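18 Mar 2018

Week six since the fall, and the knee still does not bend past a certain point. I measured it this morning sitting on the edge of the bath with the plastic angle thing they gave me and got the same as Thursday. I wrote it on the chart anyway.

Slept badly. If I lie on my back the kneecap aches, and if I lie on my side the other knee presses on it, so I have gone back to the pillow between them. Took two tablets at 3 and was asleep again before 4.

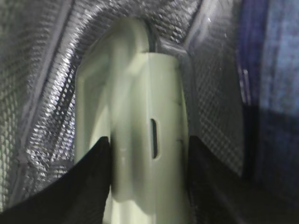 Stodura Rehab Center - Knee and Hip Group (Mondays and Thursdays)

I am copying out what I was told on Thursday before I lose the sheet. Marietjie Ngubane took the class. She had me walk the length of the room and back, then asked me to do it again looking straight ahead. I look at the floor when I walk. She says it tips the hips forward and the front of the knee takes more load. I had no idea I was doing it.

The quad on the left is thinner. She put the tape around both legs, same height above the kneecap, and the left came out at 44 and the right was a bit more. She did not seem worried. The muscle switches off when the joint is swollen and it takes longer to come back than it took to go. The swelling has to be kept down first, so ice after exercises and no long standing.

I asked about the clicking. A click with no pain she is happy to leave alone. If it catches or locks I am to phone and not wait for the next class.

Exercises for this week: heel slides, straight leg raises, the small squats holding the kitchen counter. The step-ups are off until the swelling is less. Stationary bike allowed if I can get the pedal all the way around without hitching my hip. On Friday I could not. Yesterday I could going backward, then forward for a few minutes with the seat up high. That is the first new thing in a while.

Walked to the corner of Atley and home again after lunch. The counter on my phone says 2749 steps for the whole day so far, which is more than any day last week. Down the curb is worse than up. I go bad leg first going down, good leg first going up, and I still have to say it to myself each time.

Iced it when I got in, leg up on the sofa arm. It was puffy on the inner side but the skin was not hot. Read the paper. My sister phoned and wanted to know if I had asked about driving. I had not. It is the left leg and the car is an automatic, so I think I would be all right, but I will ask tomorrow before doing anything.

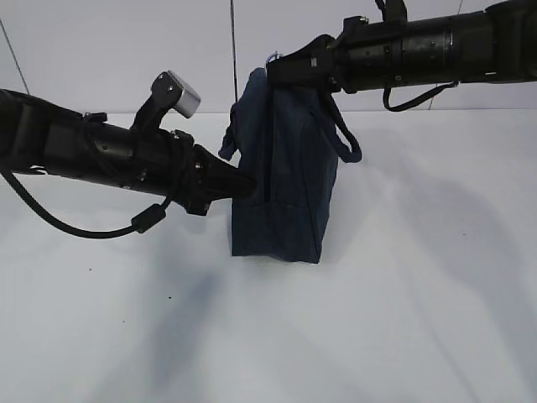 Evening

Did the second round of exercises at 7. Leg raises are easier if I tighten the thigh first and then lift - before this I was lifting from the hip and the knee sagged. Managed both sets with no shake at the end. The heel slides I did on the kitchen floor with a sock on, as far as it would go, then held.

Measured again after and it was slightly better than this morning, though I may have been holding the thing crooked. I put both numbers down.

Soup from Tokgöz for supper. Too tired to stand and cook. Class tomorrow at 10, bring the chart, ask about the car, ask whether I can stop wearing the sleeve at night.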